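Folding flat white cloths without the diagonal crease – how do you do it?
Laundry & Linens > Folding and Storage
Page 1 of 1

papertowelpete
Posts: 112
I've been ironing and folding our white cloths for years and I still get that one slanted crease across the middle. You know the one! Everything looks fine until you make the first lengthwise fold, and then there it is, running corner to corner like a road on a map. I've tried folding on the bed (too soft) and on the ironing board (too narrow). What do you all fold on, and where do you grab first? I really want to get good at this.

mossyglen
Posts: 1056
Oh I love this topic. Table, every time. A big smooth one with nothing on it. Lay the cloth out the long way, get the bottom edge straight before you touch anything else, and work from there. The straight edge is your ruler. If the bottom is straight and the short end is square, the wrinkles in the middle will come out with the flat of your hand.

Restton_Ruth
Posts: 139
Agree on the table, disagree on the hand. Smoothing just pushes the crease somewhere else, usually into a corner, and then you have a crumpled corner AND a crease. Pick up one end, give it a little lift so air gets under, and let it settle again. So satisfying when it lands flat.

papertowelpete
Lifting is where I go wrong, I think. If I hold it by one point the whole thing twists.

Sylvain Guillot
Posts: 105
Yes, the twist! I put together a page on linens for the Wandham craft club back in August and grip was the part everyone wanted to talk about. Same wooden table in both. Look at the slanting fold in the first one, Pete, I bet you recognize it.
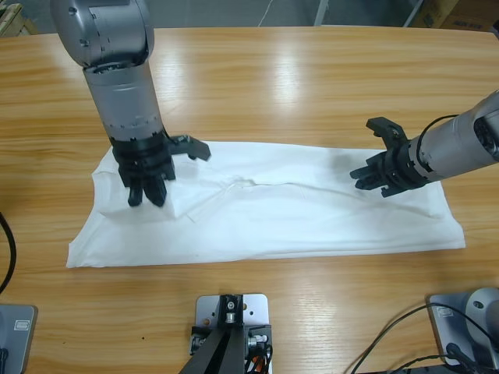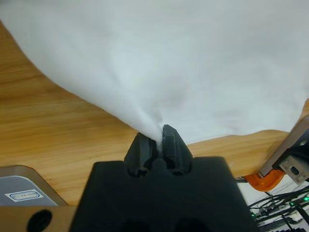
White cloth on the wood table: spread out long in the first, gathered to a single pinched point in the second.

The second one is what happens to cloth held at one spot. All the fabric runs down to that spot like a funnel, and the shading shows you just how much it billows behind it. Pretty to look at, terrible for folding! Two holds, well apart, and pull gently until the edge between them goes tight. Then lower it.

mossyglen
Great pictures. The bottom edge in the first is nice and straight, so I'd leave that alone completely and only work on the top left corner where it's bunched up. Then the slanted fold. Two minutes, tops.

Restton_Ruth
See, I'd go the other way. The right end is already squared off, so I'd hold that end down and draw the left end out away from it. That takes care of the rumpled bit and the slanted fold in one go. If you start picking at the corner you'll be there all afternoon.

mossyglen
You will not be there all afternoon, Ruth.

Restton_Ruth
I have been there all afternoon! With a round one, to be fair.

ghauri_k
Posts: 41
Question from a beginner – does a shiny tabletop make it harder? Mine is waxed and the cloth slides all over the place. I also seem to always end up with some of it hanging past the edge.

Sylvain Guillot
I like a bit of slide, it lets the cloth move when you draw it out. The overhang is more of a nuisance. Once enough of it is over the side the weight pulls on the rest and your straight edge goes wandering. Scoot the whole thing back to the middle before you fold. And wipe the table first if it's a white cloth, crumbs love white cloth.

papertowelpete
OK, tried it just now on the kitchen table, Ruth's way first. Held the right end down with a heavy book and drew the left end out with both hands. The slanted crease is almost gone!! Then I tried mossyglen's way on a second cloth and the corner came up beautifully but I still had a faint line across the middle.

mossyglen
Was the second one ironed?

papertowelpete
...no.

mossyglen
Well then.

ghauri_k
Doing mine tonight after supper. Lengthwise in thirds or in half first?

Restton_Ruth
Thirds! Then roll it, so there's no hard crease at all when you bring it out again.

mossyglen
Half, then half again. But do try both.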